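3.2 Pelletizing and spreading the composted litter

Compost is easy to praise and hard to spread. Fresh from the windrow, the poultry litter used in this study held together in lumps the size of a fist, and a standard spinner spreader treated these much as a catapult would. Since the first-season plots showed more variation within a single pass than between treatments, we decided to pelletize everything before the second season. This section covers how that was done and what it did to the application rates.

Litter came from two broiler farms near Arroyo and was composted for 70 days under cover, with turning whenever the core temperature dropped. Each batch was then screened, dried, and pressed in a Vikanier flat-die mill bought secondhand. The mill's manual promises uniform pellets from "any organic feedstock," a phrase we came to read as poetry. Feathers blocked the die twice in the first batch, and after that the litter was screened again before pressing.

Pellets were moved, cooled, and sampled before bagging. One subsample was taken from every bag and pooled by batch, and total nitrogen, phosphorus, and potassium were measured on the pooled material. Moisture was measured on the day of pressing and again before spreading, as bagged pellets have their own ideas about storage.
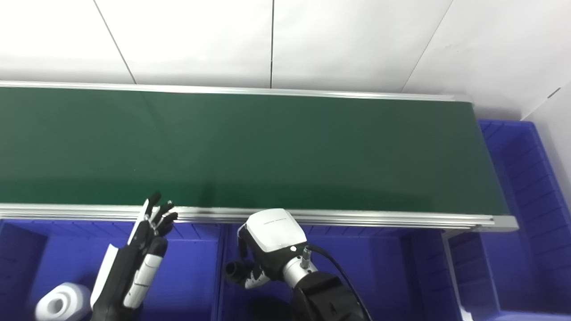 Figure 4. Belt conveyor, with dark green belt and aluminum rails.

Spreading rates were set by nitrogen, as most growers in the district do, and phosphorus was left to fall where it might. This is a known weakness of manure-based programs. Litter carries more phosphorus relative to nitrogen than a corn crop removes, so a field fed to its nitrogen needs will slowly bank phosphorus it never asked for -- a savings account with a creek at the bottom. We kept the practice anyway, because the aim was to test what growers do and the Granine soils at our site started out low in phosphorus.

Calibration used 50 catch trays laid across the swath at right angles to travel. The spreader was driven over them at field speed, the trays were weighed, and the gate was adjusted until both sides of the pattern agreed. On the Brinetti field, which slopes toward the road, they never quite did. Those plots were kept in the analysis, with slope position as a covariate (see Section 4.1).

The target was 200 pounds of total nitrogen per acre. We make no claim that all of it was available to the crop in the year of application; organic nitrogen is released on a schedule set by soil temperature, moisture, and microbes, none of which had read the protocol. The plots receiving urea were given the same total, which favors urea in the first year and should be kept in mind when reading the yield tables.

Soil cores were pulled in February, before spreading, and again after harvest. Of the 464 cores taken, those from the headlands were set aside and not analyzed, as the spreader turns there and overlap is unavoidable.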